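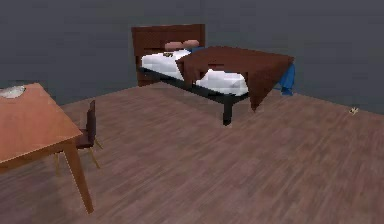
How much simulated training does a navigation policy need before it stops bumping into furniture? Less than I believed in November, if the rooms are different enough from each other.

I write this post mostly for myself, so that I don't forget what I did this winter, but maybe it is useful to somebody who works on the same kind of problem. The project is called Bideo. The task is simple to say: the agent starts at a random place in a bedroom, gets a target point on the floor, and must arrive there using only depth and its own odometry. There is no map.

My first version used 13 rooms, all built by hand. I was proud of these rooms and I spent too many evenings on them. The policy learned them very well, and then failed in almost every new room I gave to it. It liked to go along the walls, and when a table stood near a wall it drove into the table leg. A thin leg gives only a few pixels in the depth image, and in my 13 rooms most of the tables had thick ones.

So I wrote a small generator, which I named Fletska. It takes a floor, a wall color, and a list of furniture, and it places the objects with some rules. A bed must have its headboard to a wall. A chair must face a table. Blankets and other cloth are dropped on the bed with a rough cloth simulation, and I let them hang as they want. Small objects are thrown in at the end, on any surface or on the floor. With this I made 2000 rooms and trained again from zero, with the same network and the same number of steps.

For testing I kept 373 rooms that the policy never saw. The new policy is clearly better there. I trained it with 3 seeds and the order of the results was the same each time, so I trust the direction, but I would not make big claims from three seeds.

What surprised me more is which part of the generator matters. I removed the parts one by one. Wall and floor color made no difference, as it should be with depth input (I tested it anyway, to check for bugs). Removing the small objects hurt a little. Removing the hanging cloth hurt a lot. My guess is that a blanket over the side of a bed changes the shape of the obstacle near the floor, so the agent can't learn one fixed outline for "bed" and must look at the free space. I have no proof of this yet.

One mistake to report: in the first week the collision mesh of the cloth was not updated after the drop, and the agent passed through the blankets with no penalty. If you use Moriarty as your physics layer, please check this flag, it is off by default.

Next I want to try the policy on the real platform in the lab in Oketholm. The depth sensor there has much more noise than mine - I expect the thin legs will be a problem again.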